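Inicio | Soluciones | Planificación de compras | Sala de prensa | Contacto

NOTA DE PRENSA

Clonetti abre a las pymes su servicio de planificación de compra de robots, con ensayo previo en simulación

Jan 29, 2021. Clonetti, consultora de equipamiento para talleres y almacenes, presenta con mucha ilusión Hedia, un servicio pensado para quienes llevan meses dándole vueltas a la compra de un brazo robótico y no acaban de saber cuánto reservar ni por dónde empezar. El equipo ha trabajado en él durante un año largo, con más café del recomendable, y desde este mes de enero lo pone a disposición de cualquier empresa, por pequeña que sea.

La idea es sencilla: ensayar las tareas en un entorno simulado antes de firmar el pedido, y llevar después lo aprendido a una hoja de presupuesto que entienda también quien paga las facturas.

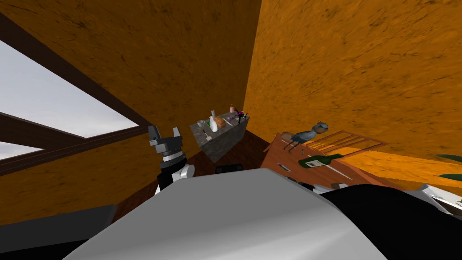
Entorno simulado de Hedia, con el robot junto a una encimera y una mesa con objetos variados.

«Veíamos a clientes estupendos que compraban primero el brazo y descubrían después que la pinza, la formación y el mantenimiento iban aparte», cuenta Graziella Palumbo, directora de Clonetti. «Nos daba mucha pena, de verdad, y casi siempre se podía haber visto venir con un poco de calma».

El catálogo de ensayo reúne 358 objetos, desde piezas rígidas con esquinas y marcos hasta envases de los que se arrugan. El cliente elige los que más se parecen a los suyos y recibe un informe por familias de objetos, con la apertura de pinza recomendada para cada una. 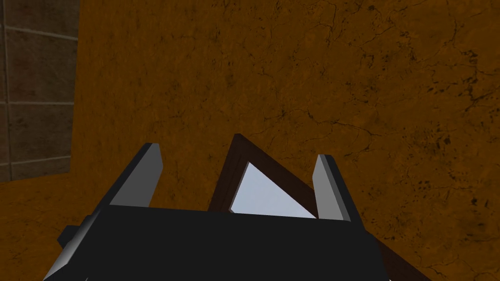 Qué incluye el presupuesto

Cada plan separa la inversión inicial de los gastos que vuelven todos los años, y reserva una partida para imprevistos (sí, siempre los hay). Los envases blandos y estrechos se estudian aparte, pues suelen decidir si basta una pinza de dos dedos o conviene otra herramienta. Las primeras 25 empresas inscritas tendrán además dos sesiones de seguimiento sin coste.
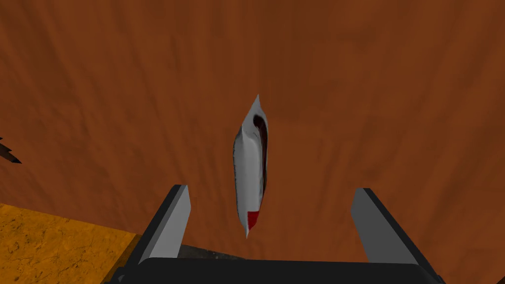
¿Hay que tener ya elegido el robot para contratar el servicio?
Lo habitual es llegar sin haberlo elegido. El plan compara varias opciones de compra y alquiler, y el cliente decide con los números delante.

La distribuidora Fraser ha participado en la fase piloto. Harvey Thibodeau, su responsable de compras, agradece sobre todo haber podido repartir el gasto en dos ejercicios: «Entramos pidiendo tres brazos y salimos con un plan para uno, bien equipado, y otro más adelante. Mi jefe todavía me lo agradece».
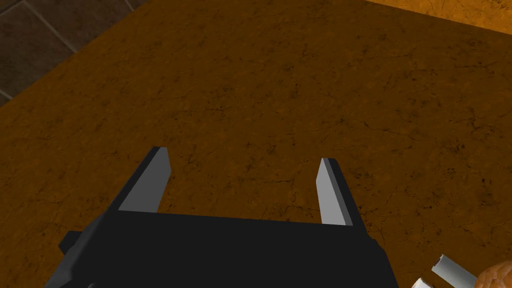

El piloto sirvió también para ajustar los plazos. Un plan completo se entrega ahora en 40 días, con una reunión intermedia para revisar las tareas y corregir lo que haga falta. Las inscripciones se gestionan desde la oficina de Clonetti en Wakmont, donde estarán encantados de atender cualquier duda.

Comentarios

marisa_taller: ¿Sirve para quien compra de segunda mano? Nosotros no llegamos a un brazo nuevo ni soñando.

J. Otero: Lo de la formación aparte me suena, nos pasó igual con la paletizadora.

Nuria P.: ¿El informe lo dan también en catalán?

Noticias relacionadas
- Alquilar o comprar: cuentas para un primer robot
- Cómo calcular el mantenimiento anual de una pinza
- Clonetti amplía su oficina de Wakmont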